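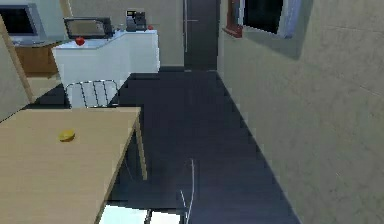
Fig. 1. Simulated kitchen, table in front, counter and coffee machine behind.

Week 4 handout: building your own practice room

Welcome back, workshop people! Last Tuesday we got the wheels on the Arkeck base (mine still squeaks), and tonight it's all software, so you can leave the soldering irons in the drawer. I run everything in Ternusano first and only then let my robot loose in my real kitchen. I've lost 6 mugs by skipping that step, so learn from me!

Keep the room simple. I like one table, a few chairs, and a small round thing or two to look for. My room file has 209 lines and loads fast even on my old laptop. If yours crawls, turn the resolution down before you start deleting furniture. You'll get stair-stepped edges where the floor meets the wall, and for route practice I can live with that.

Now the fun part, chairs. A white chair with dark wire rods in the back is one kind of trouble, and a see-through one is another kind altogether, just a few faint outlines with the dark floor showing through. Try both! Add paper and a pen to the table too, and let the paper hang over the edge a little.
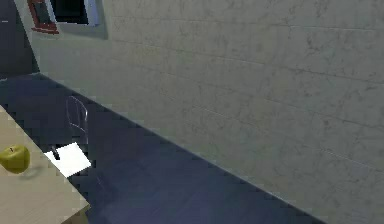
For next time

Bring your own room file with at least one see-through chair in it, plus your wheel settings written down (on paper, please, I can't open half of what you send me).

Questions: ask at the Valdebenito workshop desk | Back to top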